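3.2 Table Clearing and Tableware Handling

Of the chores considered in this study, clearing a laid table was the one that household respondents most often assumed a machine could already do. The assumption is understandable. The objects are familiar, the surface is flat, and the work needs no great force. The difficulty lies in the variety of things that share one table and in the small amount of free space between them. Figure 4 shows the table used for this part of the work, set with floral plates, cream-colored bowls, produce and a checkered cloth. 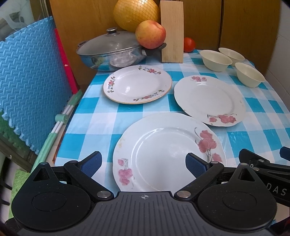
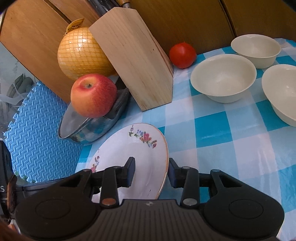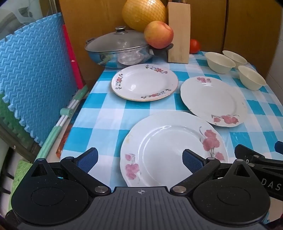
Figure 4. Tableware and produce on the checkered cloth, with a hand-held gripper in the foreground of each view.

The chore was divided into 5 operations: lifting a plate from the cloth, stacking a plate on another, nesting the bowls, moving produce to a clear area, and returning cookware to its place. Each operation was scored separately. An attempt counted as complete only if the object was released in a stable position and no neighboring object had been pushed out of place. Partial credit was not given. Bedoya had argued in an earlier project report that partial credit makes household results look better than a resident would judge them to be, and we have followed that view.

Demonstrations were recorded by two operators using hand-held grippers. After recordings with missing or damaged tracking data were removed, 3413 demonstrations remained for training. The policy was then run on the Pellora arm in the Idcombe test kitchen, with 20 attempts per operation. The arm had not been used in that kitchen before, and its mounting height was left as it was for the other chores in this section.

3.2.1 Plates and bowls

Plate lifting produced the widest spread of results. A plate lying flat offers little for two fingers to hold. The lower finger has to pass beneath the rim while the upper one closes from above, and the approach angle leaves very little margin. When the lower finger came in too high, it pushed the plate across the table. When it came in too low, it caught the cloth and dragged it. The second error was the more serious one, as a shifted cloth moves everything standing on it and spoils the attempts that follow.

Operators dealt with this problem in a way that the policy learned only in part. Most pressed lightly on the far side of the rim until the near side rose, and then slid a finger under it. The policy reproduced the pressing motion but often began the slide too early. Rengifo reviewed the failed attempts and assigned 8 of them to this cause alone. Adding a contact signal from the finger pads would be a reasonable next step, although we have not tested it.

Nesting bowls was more dependable. A flared rim can be held by its wall from a wide range of directions, and a bowl set down slightly off center will usually settle into the one beneath it. Stacking plates of unlike outline was harder. The policy tended to line up the rims, which works for a matched set and leaves a mixed stack leaning to one side.

3.2.2 Produce and cookware

Small round fruit and tomatoes caused few failures once the closing force had been limited. Large fruit remains outside the range of a two-finger gripper of this size unless it can be picked up by a net or a wrapper. We regard carrying by the net as a separate skill and did not score it.

Cookware raised a question of order. A lid must be treated as an object in its own right, and anything leaning on a pan has to be moved before the pan is. The Lu planner used in this study chooses its next object by distance from the gripper, so it had no means of noticing that one item was supporting another. A person clearing the same table makes that decision at a glance. The Pedex planner, which stores support relations between objects, chose a workable order more often but took longer to begin each movement.

Taken one at a time, several of these operations are close to the level that a household might accept. The full chore is not. Errors carried over from one operation to the next, and an operator had to reset the table in most of the complete runs. Section 3.3 applies the same scoring to the packing bench.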